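Week 2: How cloth behaves

Okay, so last week we did fibers, and I ran out of time before I got to drape. Drape is just how a fabric hangs and folds under its own weight, and I'm a bit obsessed with it, so bear with me! If you grabbed the Ostel reader, start on page 68 and skip the part on dyeing (we'll get there in June).

The big idea is that stiffness and weight pull against each other. A heavy, limp cloth falls into lots of small folds. A light, stiff one sticks out and makes a few wide ones.

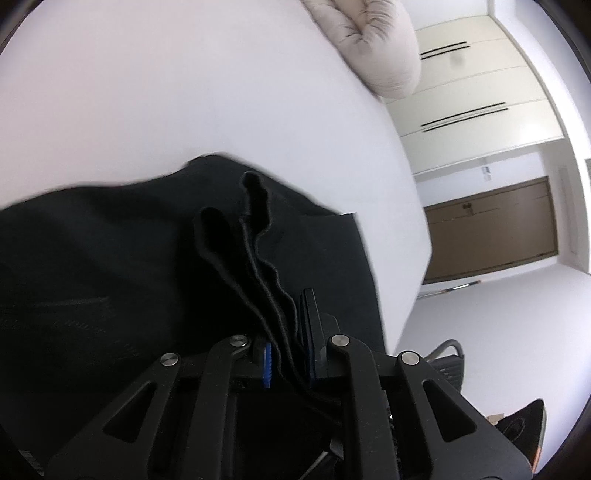

Fig. 2. Black fabric, pinched into a fold.

Try it at home with an old shirt and a tea towel. Hang each one over a jar and sketch the outline from above. I give this 10 minutes in class and people always want more than that. Bring your sketches, messy is fine.

For the homework, read the Karppinen handout on weaves and write me half a page on why a bias cut hangs softer than a straight one. Use your own words please, I've read the handout too.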